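Start / Entdecken / Profil

Lesezeit: 1 Min.

1/ Wir ziehen im Dezember nach Flunport. Angebot von Pliltard für den Umzug: 1000 Euro, Kartons extra.

2/ Ingvarsson will 300 weniger, kommt aber nur bis zur Haustür. Vierter Stock, kein Aufzug -- also doch Pliltard.

12 Kommentare · 3 Mal geteilt

3/ Bücher nur in kleine Kartons. Mehr als 20 Kilo trage ich nicht mehr die Treppe runter. 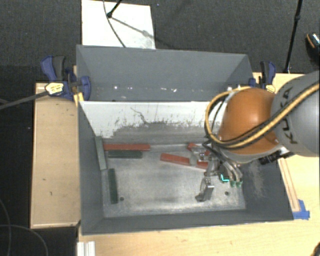
4/ Nächster Punkt: Halteverbot beantragen

Formular ist raus, Antwort steht noch aus.

5 Kommentare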